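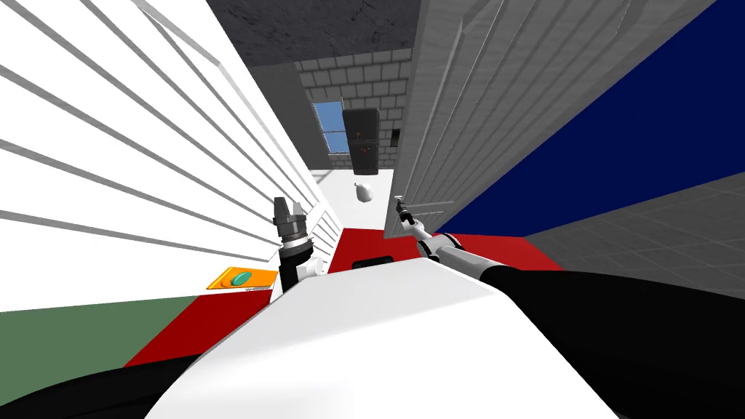
### 4.2 Route choice in narrow passages

Participants at the Flevbridge site walked the same route twice, once in the morning and once after 4 p.m. We logged 60 walks in all. Walking speed dropped on entry to a narrow passage and stayed low until the far room came into full view, in line with the pilot work at Manzano (Semaan and Herrero, in preparation).

**Figure 3.** A narrow passage between two tall panels, leading toward a brick-walled room (computer rendering).

Width alone did not explain the drop. Passages of equal width were walked faster when the room beyond was well lit, and the effect held for both age groups. Floor finish made no difference that we could measure – a result we did not expect, given the earlier findings of Moya and Prajapati on stairs.

Four walks were left out of the speed analysis owing to gaps in the timing record. They are kept in the route counts in Table 2. Lighting was measured at floor level and at eye height, and only the eye-height values are used in the model. Section 4.3 reports the same comparison for pairs of people walking together.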